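Pollden Bench Arm Kit: Frequently Asked Questions

What is in the kit?
One Pollden bench arm, a two-finger gripper with padded fingers, a power supply, a clamp base and the Husar control software on a USB key. Boards, backdrops and workpieces are not included. Most customers already have something suitable in the shop.

Can I buy a pair?
Yes. The paired kit includes 2 arms, both cable sets and one Husar licence that covers both. Each arm can carry its own end piece.

How much does it cost?
The single kit is $2,609 plus tax. A replacement gripper is $753. Shipping is calculated at checkout and depends on your postal code.

Is it suitable for pointing and marker alignment work?
Yes, that is the most common use among our customers. The gripper holds a slim cylindrical tool and brings its tip to a marked spot on a flat workpiece. Use a colour that stands out from the board. Red on white works well under ordinary shop lighting, and a matte board is easier on the camera than a glossy one.

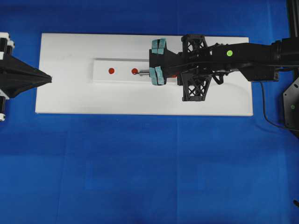 Gripper holding a silver tool with its tip near a red marker, white board on blue fabric.

Do the coloured stickers matter?
Husar can use small round stickers on the arm as reference points. Green is the default. If you change the colour, update it under Settings, then Markers, and run the calibration again.

How long does calibration take?
Allow 15 minutes the first time. After that the software keeps your settings and only asks for a short check at start-up. If you move the base, do the full calibration.

What can the gripper hold?
Light, rigid items such as pens, probes and small metal cylinders. It is not meant for glassware or anything with a sharp edge along the grip area, which will cut the pads.

Can I replace the finger pads myself?
Yes. Peel off the old pads, wipe the fingers with isopropyl alcohol, let them dry and press the new ones on. Leave them overnight before use.

Where should the cables go?
Leave enough slack for the wrist to turn through its full range, and keep the cable clear of the workpiece. Clips are supplied.

Does it work with Pasavano cameras?
Yes, with Husar version 2 or later. Earlier versions will detect the camera but will not save the calibration.

Where is it serviced?
All repairs are done at our Braltton service centre. Fill out the repair form before you ship anything, and write the repair number on the outside of the box. The service centre is closed for stocktaking in July.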